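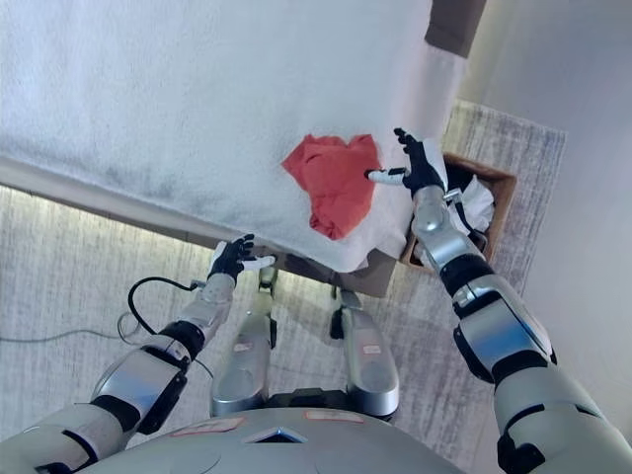

The Clarkier two-arm unit at the cloth station, right hand beside the red-orange piece.

Soft goods, hard numbers

Cloth handling is the part of home automation that vendors prefer to talk about in general terms. Clarkier has gone the other way. Its humanoid is now offered with a soft-goods package, sold as hand hardware plus a task library, and the company lets prospective buyers run it at its test rooms in Flalmont. We had the unit for three days.

The package consists of two multi-fingered hands, a head camera mount, and a software license for a single robot. Mounting takes one person and a hex key. Calibration is a separate routine in which each hand is driven through a set of poses in view of the head camera, and it must be repeated after any finger is replaced. Our first calibration failed on the left hand with no useful error message. The second passed.

The task library covers picking up a single cloth, moving it to a container, spreading it on a flat surface, and a two-hand fold. Each is a starting policy. The buyer is expected to add demonstrations recorded in the room where the robot will work, and Clarkier recommends 400 for a new task. Sevim Taşdemir, who runs applications at the company, told us that around 208 had been enough for pick-and-place on the Flalmont bed setup, which uses a low wooden frame and a thick blanket.

The blanket matters. A terry surface gives under the fingers, so the height at which the hand meets resistance is a poor guide to where the cloth ends. The policy approaches from the side and closes low, with the aim of taking the piece and leaving the blanket where it is. With a strongly colored cloth on white, the hand went to the right place consistently. With white on white it hesitated, and twice it came up holding blanket.

Placing into an open cardboard box was more reliable than picking. The release is slow, and five seconds of it could be trimmed without loss. Clarkier says a shorter release is planned for the next library update.

Folding is the weak item. The two-hand fold needs the cloth to be laid out flat first, and the spreading task does not always leave it that way. A hand towel worked. A pillowcase defeated it, mainly at the open end, where the fingers caught one layer instead of both.

The nearest competitor is the Bakke gripper set, which uses two flat jaws per arm. It is simpler to maintain and picks thin fabric well, but it has no answer for a bunched cloth that needs to be opened. Sølve Lie, who integrates both systems at Pakden, fits the jaws for sorting work and the Clarkier hands where one robot has to do several jobs. We would do the same. Buyers who need folding should wait for the update.

Comments

rowan_t
Did they say whether the license moves to a replacement robot, or is it locked to the serial number?

Mette K.
We have the Bakke jaws. Agree on thin fabric. Fleece is hopeless.

dlarsson
Would like to see the white-on-white test repeated under different lighting before blaming the policy.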